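About Endavham

Endavham mills and packs dry rice for school and hospital kitchens. The company runs two lines, Guseo (long grain) and Dendorero (medium grain), and ships in 50-pound sacks. 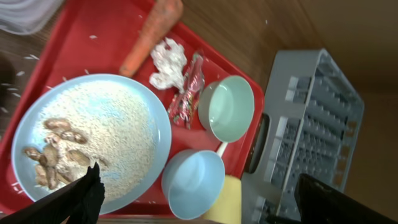

Uncooked white rice with sliced mushrooms.

Each lot is screened for broken grains and moisture before packing. The plant holds 34 silos and supplies 661 kitchens.

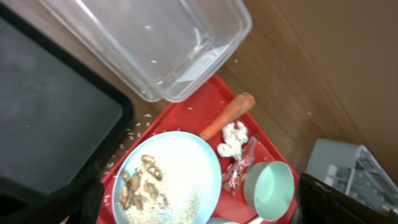 Clear storage container and trays.

Storage guidance is written by Sigrún Hjaltested and revised every July.
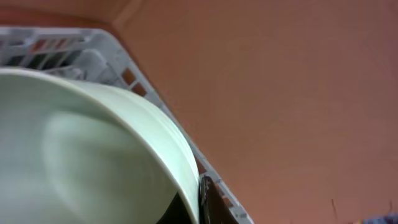 Photo: Endavham / Wijesinghe

Orders close at 2 p.m. The minimum order is 40 sacks.

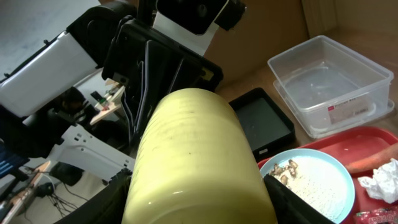
Jahangir Dewan writes that the Guseo lots have cooked evenly in his kettles all year, and asks for a smaller sack.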